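Workshop tips picked up at the Plutlow open day

Went over to Plutlow on 13th September, the robot open day. Two arms, one table, wooden cubes. Stayed way longer than planned and came home with notes for my own bench. Quick ones, no order.

1. Cover the top. They had brown paper down over a white table. I'd been working on bare wood for years, dumb. Mine's a roll from the hardware store, 22 feet, cut with a box knife.

2. Small stuff in the middle, tools to the sides. One arm had a red cube, the other a green one, the rest sat between them. Same idea for screws and hinges, keep them where both hands reach.

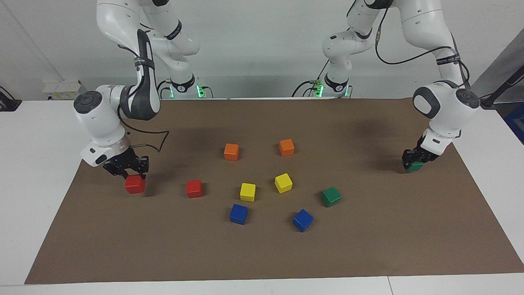

3. Watch your cords. Cable was hanging off the arm, right over the work. Jagadeesh Warrier gave the talk and said check for slack before you start anything. I now have hooks over the bench, 4 of them, and the sander cord dosen't drag thru the glue anymore.

4. Sort by color. Blue, yellow, orange, easy to tell apart even from the back of the crowd. I did my drill bits with paint pens after. Selma Mujić uses nail polish, says it lasts longer, havent tried.

5. Pick up one thing per hand and put it down before grabbing the next. Slow but you drop less. 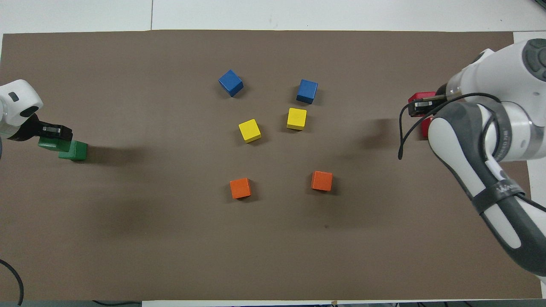
Can I bring kids to the open day?
Under 12s need an adult with them, and everybody stays behind the tape while the arms are on. Next one is in April, sign up at the front desk.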